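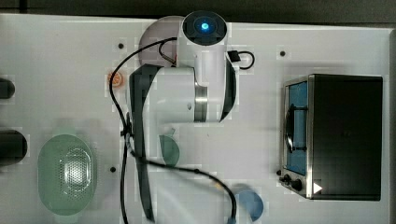 Pravesh Baloyi had the kettle on before I'd got my coat off, and by the time I sat down he was already telling me about colanders.

"People buy them too deep," he said. "They want something for a big pot of pasta, and most evenings they're rinsing a handful of beans. Give me an oval one any day. It sits across a small sink, it doesn't roll about, and you can see straight away if there's grit in the bottom."

Pravesh runs Parura, a cookery school for people with very little kitchen. His pupils live in bedsits, on narrowboats, in the back rooms of shops. One came to him from a converted horsebox. What they have in common is a single surface to work on and one socket, two if they're lucky, and he teaches them to cook properly on it. I'd been wanting to meet him ever since a friend came home from one of his evenings and made me a baked aubergine in a toaster oven, and it was one of the best things I ate all year!

He didn't plan on teaching. He cooked for years at Stoma, a café in Derese with a kitchen he describes as "a corridor with a hob in it", and when the café closed for a refit one February he carried on making the soups and tarts at home so that the regulars wouldn't drift off.

"I had a table and a little oven. That was it. I thought I'd hate it, and I was having a lovely time. Everything was in reach. I'd turn round and there was nothing to turn round for."

Friends asked how he was doing it, then friends of friends, and when Stoma opened again he went back for only a few months before handing in his notice.

I asked him what a beginner should buy first and he groaned, cheerfully, as if he'd been waiting for it. "A table you like looking at. I'm serious. White, if you can bear wiping it. You see every crumb and every splash of turmeric, so you clean as you go, and once you clean as you go you've got twice the kitchen."

After that comes the toaster oven, and this is where he really gets going. He loves them. He loves how quickly they heat up and how close you are to the food, with your nose practically against the glass. He has firm views on where they should stand, too: at the right-hand end of the table for a right-handed cook, turned sideways so the door opens towards the middle.

"Everyone puts it at the back facing them, like a telly. Then the door comes down on top of your chopping and you've lost your whole work space. Turn it side on. You slide things in from the left, you slide them out to the left, and there's your plate waiting."

He cooks most things at 200 degrees, and he's relaxed about the rest. Small ovens vary, he says, and the one thing he asks new pupils to do is bake a tray of plain sliced bread to find out where theirs runs hot. Mine, I learned when I tried it that weekend, has a ferocious back left corner. I've owned it for years and had no idea.

What about power? His own oven is a modest one, 1000 watts, and he has never wanted a bigger. "It does a tart. It does a small chicken if you take the backbone out. What more do I want from it?"

We talked for a while about plates and cups, which I hadn't expected to find so interesting. Pravesh is very fond of colour. He likes a mauve plate under anything yellow, and a blue cup for anything at all. Most of his crockery is mismatched and a good deal of it came from jumble sales, and he uses see-through dishes for ingredients whenever he can get them, so that he can tell the salt from the sugar without dipping a finger in.

"You're looking at this stuff from above all day," he said. "You may as well enjoy it. If it's all grey you'll go and get a takeaway."

Then there's fruit. Nearly every dish I've heard of him making seems to end with citrus, and when I said so he laughed and agreed. A slice of orange goes into the pan with carrots, or under a piece of fish, or in the water jug if it's looking tired. He tells pupils to cut one slice before they start anything and leave it out on the table.

"It smells nice and it reminds you to taste. You get to the end, you think, this is a bit flat, and there it is. Squeeze it over. Done."

Not every idea has worked. He spent one summer trying to love the Seromix, a folding hand blender that a supplier talked him into, and ended up with lentil soup on the ceiling. He also went through a phase of hanging everything on hooks, until the hooks came down one night during a class, along with the ladles. These days he keeps things on the table or under it, and a cloth over his shoulder.

The class I'd most like to take is his Sunday lunch for 2, which he runs when the weather turns. It's roast vegetables, a nut loaf or a bit of lamb, gravy made in a cup, and a pudding that goes in as the main comes out. The order of things is everything, he says, and he writes it on a strip of masking tape stuck along the table edge. Vegetables first, in the smallest tin you own. Loaf or lamb next, with the vegetables piled round it. Rinse the greens while that's going, let them drain in the colander, and don't touch the oven door.

"That's the hard bit, the door. Everyone wants to peek. You've got a window! Look through the window."

Before I left he made us cheese on toast with a scrape of orange zest in the mustard, which sounded peculiar and tasted wonderful, and sent me off with the heel of the loaf wrapped in greaseproof paper. New pupils can put their names down at Parura for the next set of evenings. Bring an apron and whatever baking tin you've got.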